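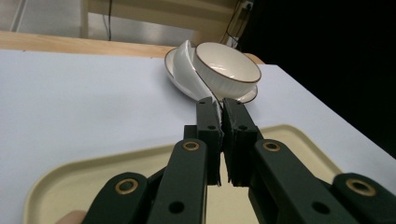 We use cookies to remember your settings and to count visits. Accept all | Manage choices

How do you store and stack white crockery without it getting marked?

Asked 18 September 2023

Hello all! I've finally got a full set of plain white bowls and plates after years of odds and ends, and I love them more than is sensible. The trouble is that I have one short cupboard and a shelf over the kettle, so everything has to go in piles. Already a couple of the bowls have faint grey lines inside where the others have been sitting in them, and I had a near miss last week when a tall pile started to lean as I pulled one from the middle.

So, two things. Can the grey lines be got off, and what's the best way to pile up bowls and plates together in a small space? The gap between my shelves is 483 mm if that helps. I also have a cloth on the table that I lay things out on while I sort, and I'd like to keep doing that if it's a decent idea. We're in Sumham, where the water is very hard, in case that makes a difference.

Answer 1

Oh, lovely question, I'm a complete crockery bore so forgive the length!

The grey lines are nearly always metal marks. Cutlery leaves them, and so does a steel sink if you drag a plate across the bottom. Make a paste of bicarbonate of soda and a few drops of water, rub it on with a damp cloth in small circles, then rinse well and look at it by the window. Cream cleaner works too and is quicker, but try it underneath first and don't use it on anything with gold on the rim. If a line is still there after two goes and you can feel it with a fingernail, it's probably a scratch in the glaze and you'll have to live with it (I have several and still bring them out for visitors).

For the piles, keep bowls with bowls and plates with plates. A bowl on top of a plate looks fine until you want the plate. I do six plates to a pile, biggest at the bottom, with a square of kitchen roll between the ones I don't use every day. Bowls go in fours. With your height you could easily fit one of those wire shelf risers, and it would change your life! Mine came from the hardware shop in Jidotgate and I went back for another the same month.

When you take one out, lift the ones above it off first and put them down somewhere. Yes, every time. Pulling from the middle is how I lost a serving dish in March.

And do keep the cloth. Unfolded tea towels are good as well. Crockery put down on a bare worktop can slide, and any grit under the foot will scratch whatever it's stacked on next. Run your thumb round the unglazed ring on the bottom of each bowl, and if it's rough, a light rub with very fine wet sandpaper smooths it off beautifully.

Bernadette Rafferty

Answer 2

just get fewer bowls. we have four and wash them up

Answer 3

Agree with nearly all of Bernadette's. On the hard water, what you have might be partly limescale, which looks more like a cloudy ring than a line. White vinegar and warm water, ten minutes, rinse. Don't mix it with the bicarb, they cancel each other out and you get a lot of fizz for nothing.

I moved from Buckley with 13 bowls wrapped in old pillowcases and stood up on their edges in the box, packed tight so they couldn't shift, and every one arrived whole. Plates on edge as well. In the cupboard though I'd lay them flat.

Also measure the depth of the cupboard before you buy a riser. I didn't, and the door wouldn't shut.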